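Pre-run safety checklist, camera and controller swap, Clivel pavement rover (simulator stage)
Filled in 25 September 2022
Map: Soltitgate junction, daytime, clear sky
Cameras compared: Trulto wide, Trulto narrow
Controllers compared: our old one, and the Mykhailiuk

I've kept the comments long again, sorry, but last time I wrote "fine" next to everything and by July I couldn't remember what fine had meant. Marks are Pass, Fail, or Look Again. Nothing goes on the real rover until the Look Agains have gone.

Section A. Before pressing start

1. Emergency stop reaches the controller within limit.
Pass for both. The old one is a touch slower to let go of the drive command but well inside the limit. The Mykhailiuk drops it straight away, and it also beeps at you through the laptop speaker, which made me spill my tea. I've turned the beep down. I have not turned it off.

2. Stop still works with the camera feed pulled out.
Pass on the Mykhailiuk. Look Again on the old one - it stopped, but it carried on showing the last good picture as if it were live, with no warning at all. I don't like that one bit. Anyone glancing at the screen would think the camera was working.

3. Speed cap set and locked.
Pass. Locked in the config and tried from the gamepad as well. Full stick does nothing past the cap.

4. Right lens file loaded for the camera under test.
Fail first time, Pass second. I'd left the narrow file in with the wide camera and couldn't work out why every kerb was bowing outwards like a banana. Please can whoever tidies the folder put the camera name at the FRONT of the file name!

5. Logging on, disk space checked.
Pass. The full set came to 3,352 saved frames and there was room for plenty more.

Section B. Camera checks at the crossing

6. Near kerb found before the front wheels reach it.
Pass, wide. Look Again, narrow. The kerb here is pale grey against beige stones, so there isn't much contrast to go on, and it curves round the corner before it runs off along the crossing. The wide camera picks up the whole bend. The narrow one gets the straight bit nicely and then guesses at the rest, and it guessed a bit too close to the road for my liking.

7. Stripes read as one crossing right to the far side.
Look Again, both. The nearest stripe is enormous and the far ones squash down to thin bands by the plaza, so this was always going to be the awkward item. There's also a dark rough patch in the paint towards the right, a bit like a worn manhole cover, and the wide camera kept treating it as the end of the crossing. The narrow camera got past the patch but lost the first stripe off the bottom of its view. So each one fails where the other is good, very helpful.

8. Posts and bollards marked as solid.
Pass, wide. Pass, narrow, with a grumble. The big square pole by the near kerb is easy. The little dark bollards across the plaza are harder, and the narrow camera only settled on them when it was nearer than I'd want. Still inside the stopping distance, so it passes, but I wouldn't raise the speed cap on the strength of it.

9. Person in view is flagged, whatever the distance.
Look Again, both. Somebody far off on the opposite pavement is only a few pixels tall and both cameras flickered on and off. I'd accept "don't know" at that range. What I won't accept is the label jumping to "post" and back, and the old controller let that through without slowing down.
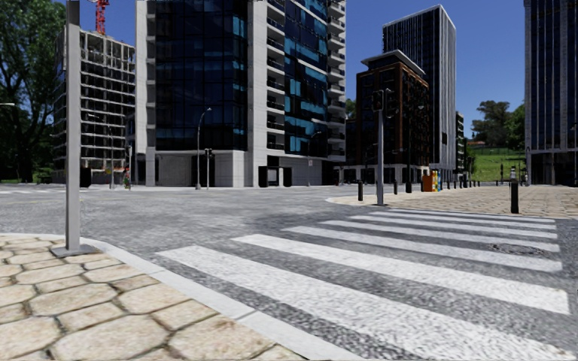
Lowri Harries reckons I'm being too kind on item 7 and it should go down as a Fail: if the rover believes the crossing ends halfway over, it'll stop in the middle of the road, and a stop in the road isn't a safe stop. She'd also like the test run again with the camera mounted 3 centimetres higher before we blame the lens.

Fair enough, she's right about the stop. I've changed 7 to Fail for the wide camera and left the narrow at Look Again. The higher mount is an easy change in the simulator so I'll do that first thing, and only then mess about with brackets on the real one.

Section C. Controller checks on the move

10. Waits at the kerb when the crossing reading is unsure.
Pass, Mykhailiuk. Fail, old controller. The old one crept forward every time the reading came back, then stopped, then crept again. By the end it had its nose over the kerb. The Mykhailiuk sat still until it had a steady reading, and yes, it's slow and a bit boring to watch, but I'll take boring.

11. Steering stays smooth over the joints in the paving.
Pass, both. I thought the big uneven stones might upset the line-following and they didn't, much. Slight wiggle with the old controller.

12. Hands back to the operator cleanly.
Pass, both. I took over 58 times across the runs and never had to fight it.

Still to do

Raise the camera mount in the sim and repeat 6, 7 and 8.
Repeat 9 with the person closer, then further away again.
Get the frozen picture in item 2 fixed, or put a big red warning over it.
Retire the old controller from crossing tests until item 10 is sorted.
Rename the lens files (me, probably).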